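How do you choose a hand for a robot?

Your hand can do a lot of different jobs. It can hold a pencil, turn a door handle, carry a heavy bag and pick up a single grain of rice. You don't have to change hands in between.

Robots are not so lucky. A robot's hand is called a gripper, and most grippers are good at a few jobs and poor at the rest. Before people build a robot, they have to try out different grippers and see which one suits the work.

What kinds of gripper are there?

The simplest kind has two fingers. They move together to hold something and move apart to let it go, a bit like a pair of kitchen tongs.

Some grippers have three fingers, which helps with round things such as balls and apples. Others have no fingers at all. They use a suction cup, like the ones that stick a hook to a bathroom tile. Suction works well on a smooth box and badly on a woolly jumper, because air leaks in through the wool.

Does a gripper need a robot?

No. A gripper can be made as a tool that a person holds. The person does a job with it, and a camera on the tool records what happens. Later, a computer can use the recordings to learn how the job is done. The robot arm comes in afterwards, with the same sort of fingers fitted to the end of it.

This is a cheap way to test fingers too. If a person can't pick up a spoon with them, a robot will probably struggle as well.
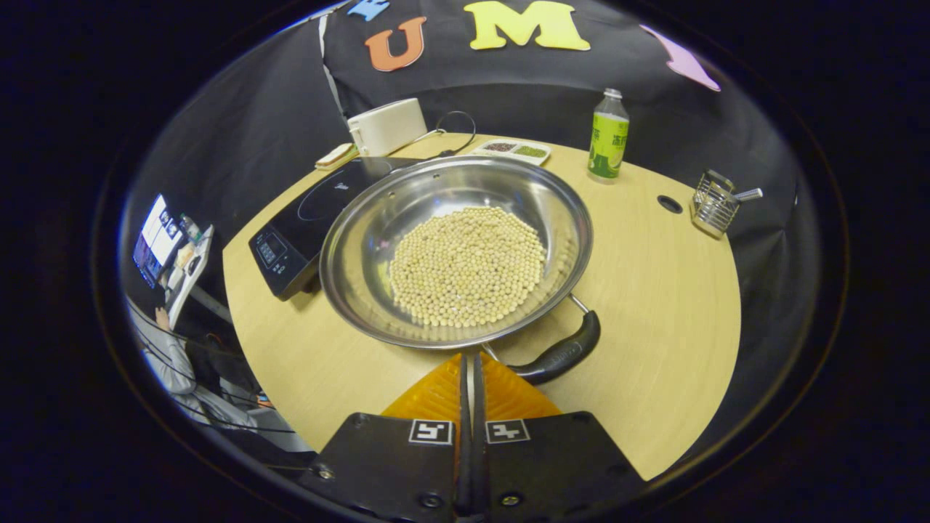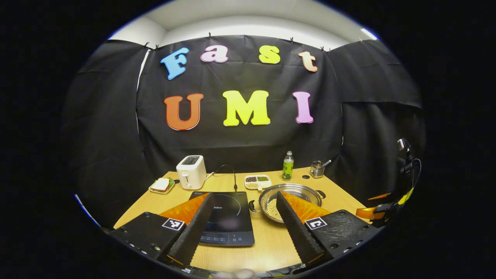 Kitchens are a favourite place for trying out grippers. Kitchen things come in all shapes, and every shape asks for a different kind of hold. A long handle can be gripped from either side, and so can the thin rim of a pot. A spoon standing in a mesh holder is harder, as the fingers must close on the narrow handle without knocking the holder over. Dried soybeans are small and hard and they roll, so two fingers are no good for moving a whole heap of them. It is better to grip a scoop and let the scoop do the work.

Why do the fingers have square patterns on them?

The black-and-white squares are called markers. A computer can find them easily in a camera picture. By checking where the two markers are, it can work out how far apart the fingers are. You do something similar when you look at your own hand and see whether it is open or closed.

Why does the view look so round?

The camera has a very wide lens, called a fisheye lens. It can see the table, the fingers and a lot of the room all at once. Straight edges come out curved, but the computer can allow for that.

How do you compare two grippers fairly?

Narendra Yadav tests grippers at a workshop called Verngate. In April he compared two sets of fingers, which he named Savel and Quiroga. Savel had hard plastic fingertips. Quiroga had soft rubber ones.

He gave both sets the same job, which was to lift a spoon out of a cup and put it down on a plate. The spoon, the cup and the plate went back to the same spots before every try. If he had moved the cup closer for one set, the test would not have been fair.

He did 229 tries altogether. Savel dropped the spoon 69 times. Quiroga dropped it 3 times. The soft tips squashed a little around the handle, so more of the rubber was touching it.

Quiroga was slower, though. The soft tips sometimes stuck to the spoon for a moment when they opened — a nuisance if you have a whole drawer of spoons to move.

Try it yourself

You will need a pair of kitchen tongs, 2 elastic bands, a spoon and a mug.

Stand the spoon in the mug. Lift it out with the tongs and put it on the table. Do this ten times and write down how often you drop it.

Now wrap an elastic band around each tip of the tongs and do it ten more times. Keep the mug in the same place. Did the elastic bands help? Try again with a pencil, then with a grape.

Words to know

Gripper: the part of a robot that holds things.
Marker: a pattern that a computer can find easily in a picture.
Fisheye lens: a lens that sees a very wide view and makes straight lines look curved.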